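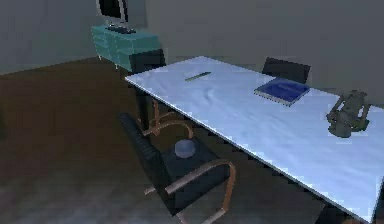 4. Recording examples in the office room

By now you have Skarnura installed, the room loads without errors, and you've had a go at flying the viewpoint with the controller. Good! This is the fun part. Everything you record from here on ends up teaching the model, so take your time with the first few and enjoy them.

The office room is the one we suggest for new operators. It has a long table you can approach from several sides, chairs that get in the way just enough to be interesting, and plain walls. Small objects can spawn on the tabletop or on a chair seat. Both count as valid surfaces, and we love getting seat examples, so please don't skip them.

4.1 Before you start

1. Open the Session panel and pick Office from the room list.
2. Type your operator name exactly as it appears on your account. Capital letters matter here (sorry, we're working on it).
3. Leave the seed box blank for normal work. If you want to practice on a layout you can come back to, enter 843, the seed used in the training videos.
4. Press Load and wait for the counter at the top to stop moving.
5. Look over the layout and find every loose object before you touch the controller. A pencil lying on a pale tabletop is easy to miss from a distance, and bowls like to turn up on chairs.

Note: The monitor, keyboard and cabinet are fixed scenery. You can't pick them up, and no instruction will ask you to.

4.2 Writing the instruction

Each example is stored with one sentence saying what should be done. You write it first, then you do it.

1. Click New Example.
2. Type the instruction in everyday words, the way you'd say it to a friend across the room. "Put the pencil on the book" is perfect. So is "take the bowl off the chair and set it on the table."
3. Name only things that are in the layout you loaded.
4. If there are two or more of the same kind of thing, say which one you mean. "The chair" won't do when there are several chairs at the table, but "the chair with the bowl on it" will.
5. Press Lock. The text can't be edited after this.

Please vary your wording! Rafail Karras went through the April recordings and found long runs that all began with "pick up." The model learns a lot more from "grab," "move," "bring me" and whatever else comes naturally to you.

4.3 Recording

1. Squeeze the left trigger to begin. The border of the window turns orange.
2. Carry out the instruction at a steady, comfortable speed.
3. When the object is in place, let go, back away, and hold still for 2 seconds.
4. Squeeze the left trigger again to stop.
5. Choose Keep, Retry or Discard.

A fumble in the middle is fine. If you drop the pencil and pick it up again, choose Keep and tick the Recovery box. Those recordings are gold to us, and we never get enough of them.

Caution: Do not press Reload while the border is orange. The file will be closed without its instruction text and cannot be repaired.

Caution: Flat things such as books can sink slightly into the tabletop if you push straight down on them. If that happens, choose Discard and reload the room.

4.4 Changing the layout

Record no more than four examples on one layout, then press Shuffle. Objects get new positions and angles, and the chairs are turned or shifted. The viewpoint may move too, so part of the table can end up out of view. Leave it that way. The model needs to cope with a partial view.

If Shuffle puts something where you can't reach it, press Shuffle again. There's no limit and it doesn't count against you.

4.5 Uploading

1. Click Finish Session.
2. Check that the number of kept examples matches your own tally.
3. Click Upload and leave the window open until you see the green check mark.

The shared office set stood at 1,038 kept examples when this section was last revised, and we'd love to see yours in there. Uploads made before noon on Friday go into the next training run.

Questions about instructions and wording go to Orlando Rivadeneyra. For controller trouble, see section 7.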